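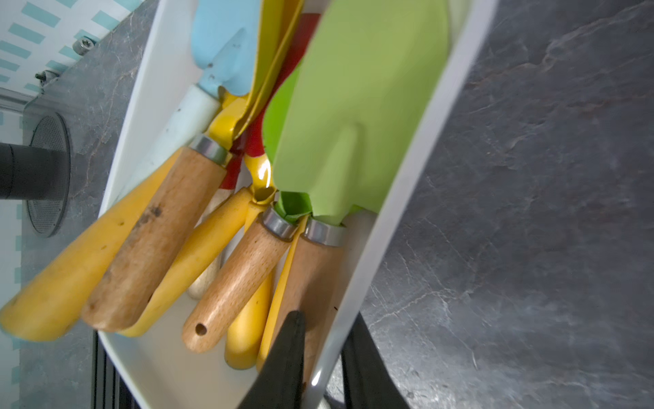

Lợi Âu says the timer never needs looking at once it has been set, and that a drip bed on the Erkelell will run from spring planting to November with no help from anyone. We have left that opinion in this guide through several revisions, mostly so that there is something to argue with. Please read the rest of Section 4 before deciding that it applies to your garden.

4. Setting up the Erkelell drip timer

4.1 Before you start

You will need the timer, its batteries, the Maihi filter, one roll of supply tubing, the emitters, a hand trowel and something to write on. The quick-start card in the box says no tools are required. It also shows tubing lying perfectly flat on perfectly level soil, so take the card for what it is.

Find out where your water comes from. These steps are for an outdoor faucet on a house supply. If you draw from a tank, even a full 2000-gallon one, pressure at the timer depends on how high the tank stands, and a large tank at ground level may not open the valve at all. Go to 4.6 first.

Caution: Do not connect the timer to a line that also feeds an indoor fixture unless a backflow preventer is in place. Some stores will tell you the small plastic check valve inside the timer does the same job. It does not, and your local code probably agrees with us.

4.2 Fitting the timer

1. Close the faucet completely.

2. Unscrew the battery door and put in fresh alkaline batteries. The box promises 2000 hours of valve operation on one set. We have not been able to find out how that was measured. Write today's date inside the door and judge for yourself.

3. Check that the rubber washer is seated in the inlet. If it has a flat side, the flat side faces the faucet.

4. Screw the timer on by hand. Stop when it is snug. A wrench will crack the collar, and the crack usually shows up a few days later as a slow drip down the wall.

5. Screw the Maihi filter to the outlet with the arrow pointing away from the timer.

6. Open the faucet slowly and look at both joints.

Note: If water comes out of the filter with the timer set to OFF, grit is holding the valve open. Close the faucet, set the dial to MANUAL, let the line empty and try again. Replacing the timer at this stage is what the help line will suggest. Try the grit first.

4.3 Laying the tubing

1. Leave the tubing unrolled in the sun for an hour. This is the one tip from the quick-start card that we fully support.

2. Lay the main line along the bed before you plant, if you still have the choice.

3. Scrape a shallow groove with the trowel and press the tubing into it. Leave the top showing. Buried line looks tidier, and you will put a trowel through it by midsummer.

4. Pin the line at each bend. If it springs back, the bend is too tight. Use an elbow.

5. Leave the far end open for now.

6. Run water through the open end until it comes out clear. Most clogged emitters can be traced back to someone skipping this.

7. Fold the end over and slide on the end clamp.

4.4 Adding emitters

Use no more than 16 emitters on one line. The packaging suggests you can go higher "under ideal conditions," a phrase that is not explained anywhere on it. On a sloping bed, stay well under the limit and expect the plants at the bottom to get more water anyway.

1. Punch each hole straight down. A hole made at an angle leaks.

2. Push the emitter in until you feel it click.

3. Place emitters to the side of the stem. For new transplants, keep them close to the root ball and move them out as the plant grows.

4. Plug any mistakes with a goof plug. Tape does not hold.

The Komance adjustable emitters also fit this tubing. They can be turned up or down by hand, and the marks on the cap are supposed to show the flow. Treat the marks as decoration. Put a cup under the emitter, run it, and look at what you get.

4.5 Setting the schedule

1. Turn the dial to CLOCK and set the time.

2. Turn the dial to START and choose an early morning hour.

3. Turn the dial to RUN TIME. Start with a short run and lengthen it after you have looked at the soil.

4. Turn the dial to HOW OFTEN and choose the gap between waterings.

5. Turn the dial to AUTO. If you forget this step the display looks exactly the same and nothing gets watered.

The day after the first run, dig down six inches near one plant with the trowel. If the soil there is dry, run longer. If it is soggy, leave a bigger gap. This tells you more than the tables in the back of the booklet, which assume a type of soil without saying which one.

A word about the Edix app. It connects to the timer over Bluetooth and offers to set the schedule from the weather forecast. We have seen it skip a watering over rain that fell somewhere else. You may like it. If you use it, keep the settings on paper as well, and leave "smart skip" turned off through the hottest weeks.

Caution: The app can change the schedule without the dial being touched. If two people in the house have it on their phones, the last one to save wins, and neither is told.

4.6 Tanks and low pressure

1. Measure from the bottom outlet of the tank to the timer. The tank has to be the higher of the two.

2. Remove the pressure regulator if your kit came with one. It does nothing useful here and holds back what little flow you have.

3. Clean the Maihi filter every week. Tank water carries more dirt than people like to admit.

4. Test with a single short line before you buy more tubing.

If the valve clicks and no water follows, there is not enough pressure to open it. Stronger batteries will not help, whatever the label on them says. Raise the tank or change to a timer with a ball valve.

4.7 Before the first freeze

Take the timer and filter off the faucet, shake out the water and store them indoors with the batteries removed. The housing is sold as "all-season." The warranty, on its last page, leaves out frost damage.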